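The Long Way Home to Biltham

There is a smell inside an old maritime patrol plane that never quite leaves your jacket — hydraulic fluid, burned coffee, warm wiring, and a little bit of the sea. Teodor Anghel claims he can pick it out in a crowded elevator, and after a few days with the crews at Biltham I have no reason to doubt him.

He came to the squadron as a young radio operator and stayed on as a flight engineer, then as the fellow who trains flight engineers, and now he is looking after the last two Trurkels still on the flight line. They are big, patient, four-engined airplanes, built to fly low and slow over gray water while eleven people look out the windows and drink too much coffee. Replacement aircraft are on the way, with jet engines and much better seats. Everybody agrees they are needed, and everybody gets a bit quiet when you bring it up.

"She'll tell you when she's unhappy," Anghel told me, patting a panel that had been painted so many times its screws had gone soft around the edges. "The new one sends you a message. It's a very good message. I've read it."

A patrol usually leaves before sunrise and heads out past the Usmani Bank, where the fishing fleet works and where most of the trouble happens. The crew drops down to 300 feet, and from there the sea stops looking like a map and starts looking like weather. You see gulls from above. You see a man on a trawler lift his mug at you, and the pilot rocks the wings back at him, which I'm told is in no manual anywhere.

Much of the work is plain looking. The radar finds a shape, the plane goes over to see what it is, and somebody writes it down. On the flight I joined we looked at tankers, a drifting net, and one very lost sailboat whose skipper wanted to know if he was anywhere near Bostel. He wasn't, but the navigator gave him a heading and wished him luck, and we circled until he had come around onto it.

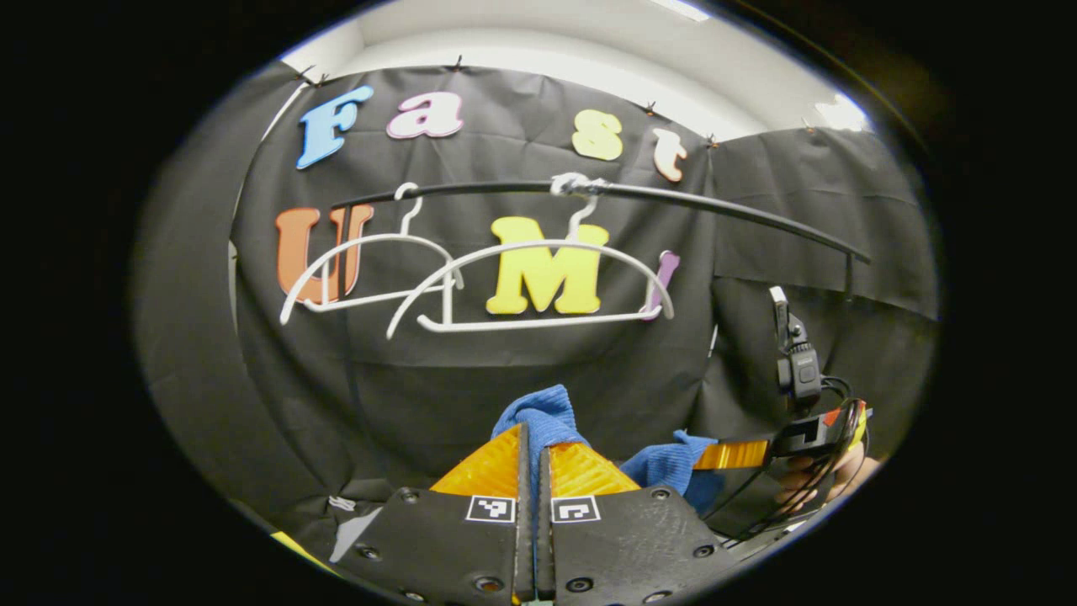
BILTHAM, August

By the time we landed the heat was coming up off the ramp, and the ground crew was already pulling hoses toward us. Number 223, the older of the pair, was due for an engine check, and Anghel walked around her with a flashlight and a rag in his back pocket, talking to the mechanics and now and then, I think, to the airplane.

She goes to the museum field at Bostel once the paperwork clears. He has asked to be aboard for the delivery, and so have a good many others, more than there are seats for. The squadron is still working out the list. In the meantime she was back on the schedule for the next morning, wheels up at 4:40, and he wanted that left engine looked at again before supper.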